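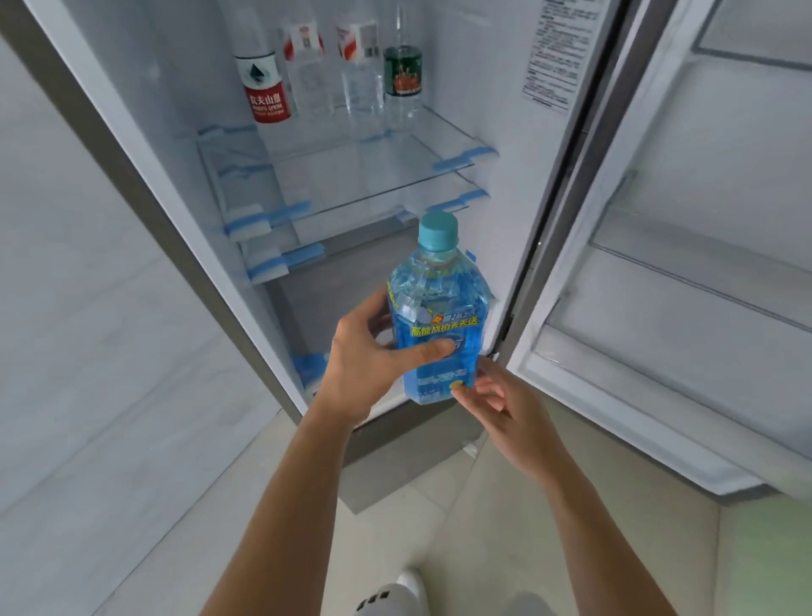 4.2 Open-day demonstration

Figure 3. Bottle handling at the open refrigerator, viewed from the head camera. Four further bottles stand on the top glass shelf.

The shelf-restocking task was shown to visitors during the Loria open day in March 2023. Over the course of the program, 227 visitors watched at least one full run, and 19 of them agreed to carry out the task themselves while wearing the head camera. Each participant was asked to take a bottle from the refrigerator, hold it with the label facing the camera and return it to the same shelf.

A two-handed grip of the kind shown in Figure 3, with one thumb across the label, was accepted as valid – the protocol did not require the label to be fully clear. Sessions were supervised by Ankica Mujić, and the recordings were labelled by Kai-wen Lui using the Prekska annotation tool. Runs in which the participant spoke to the audience were kept in the set but marked separately, and they are excluded from the grasp timings reported in Section 4.3.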